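Household Task Readiness Inspection
Task 12: Bedroom floor litter pickup
Site: Rastside test apartment, bedroom
Robot: Skemik two-arm unit, software build 303
Inspector: Ohemaa Lamptey
Reviewer: Anjana Biswas
Date: Jan 27, 2021

Ratings used: OK / OK with comment / Needs work / Not rated

Purpose: Skeden wants to know whether the unit can be left to clear a bedroom floor on its own by May. This sheet covers the room, the reach area, the pickup and the bin. Sheets are filed by task and should be read along with the kitchen counter and laundry sheets.

SECTION A. ROOM AND FLOOR

A1. Floor covering suits the base
Rating: OK
Comment: Beige carpet between bed and sofa. The base drove the full aisle with no slipping. The hallway threshold belongs to the transit sheet and was not repeated.

A2. Litter is typical of a real bedroom
Rating: OK
Comment: Plastic bottle with a green label, red and white wrapper, snack wrapper, brown paper bag. All light, all things a tenant would drop. Bottle and red wrapper are at the far end next to each other, which makes the approach harder. Leave them like that for future runs so the results can be compared.

A3. Waste bin lined and within reach of an arm
Rating: OK
Comment: White bin with a black liner folded over the rim. Stands by the bed on the left side. Liner must be folded down all the way around before each run. A loose edge will catch a gripper finger.

A4. Cables clear of travel path
Rating: Needs work
Comment: Arm cables loop out past the arm on the left and arc low over the carpet. Aaltonen supplied clips for this in the last parts order. Fit them before the next inspection.

A5. People clear of the arms
Rating: OK with comment
Comment: Anyone seated on the sofa side needs to keep feet back from the right arm. One person with a hand on the stop button at all times. For home use there will be no such person, so this item stays open on the Skeden list whatever the rating says.
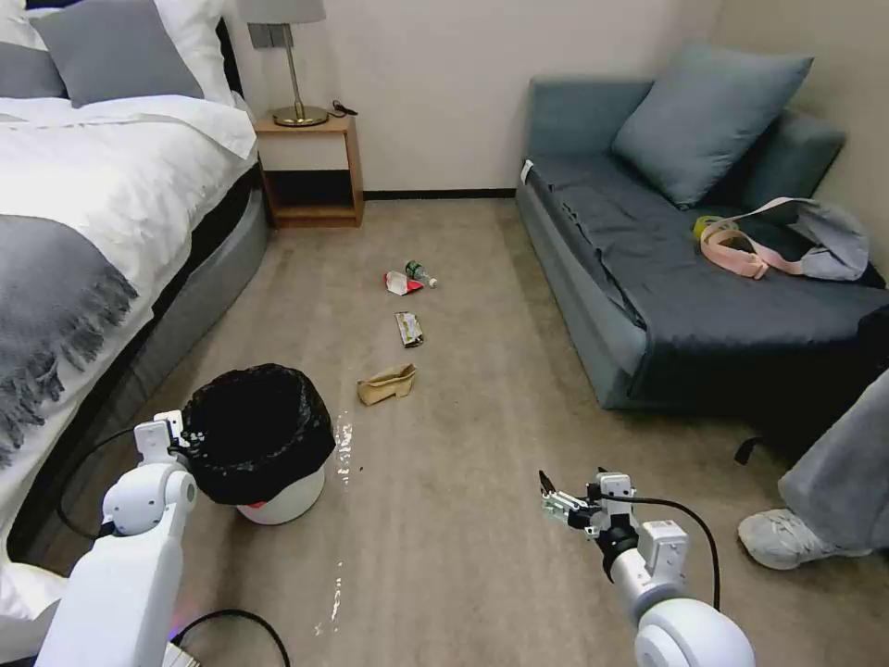 SECTION B. PICKUP

B1. Finds all litter from the starting position
Rating: OK with comment
Comment: The unit listed every item in the aisle. It also listed the pink item on the sofa as litter in one run. I would not want that in someone's home. People leave things on sofas on purpose. Skemik has been asked to limit the search to the floor.

B2. Grips soft and crushed items
Rating: OK
Comment: Paper bag is the easiest of the set. It stands up off the carpet and gives when squeezed, so the fingers do not have to be placed well. A person would do it faster, but the result is the same.

B3. Grips flat items
Rating: Needs work
Comment: Flat wrappers are still the main problem. The fingers have to come down almost to the carpet and then close on something very thin. In the 12 attempts on the practice mat the usual failure was closing above the wrapper and lifting nothing. The unit does notice an empty grip and tries again. It does not know when to give up.

B4. Grips round items
Rating: OK with comment
Comment: Bottle is picked up if the fingers come across the body. When they come in near the cap end it rolls. Full bottles were not tested and should be before May.

B5. Holds item while moving
Rating: OK
Comment: Run with the paper bag held low over the carpet in the right gripper, left arm empty. Wrist light on the right arm is green.

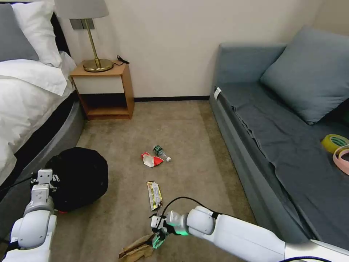 The left arm should be doing more of this work. The current build gives nearly all floor pickups to the right arm and has the left one wait, even for items closer to the bed. Skemik says it keeps the arms from crossing. Fine for now, but it adds time.

B6. Time to clear the floor
Rating: Needs work
Comment: Best full run was 58 minutes including retries and one restart. No tenant will accept that during the day. It might be accepted when the home is empty, if A5 can be closed.

SECTION C. BIN AND FINISH

C1. Releases item inside the bin
Rating: OK with comment
Comment: Paper sticks to the finger pads at times. A second open and close fixes it.

C2. Tells cloth goods from trash
Rating: Not rated
Comment: Needs its own sheet. Socks, bags and blankets hanging low off furniture should all be included.

C3. Stop button tested before first run
Rating: OK
Comment: Both buttons tested, arms held position.

OVERALL: Not ready for use without a person in the room. Usable for supervised trials.

Reviewer note (A. Biswas): Agree with the overall rating. I would move B3 ahead of B6 on the work list. Most of the lost time comes from the flat wrappers. Reinspect after cable clips are on and the floor-only search is in.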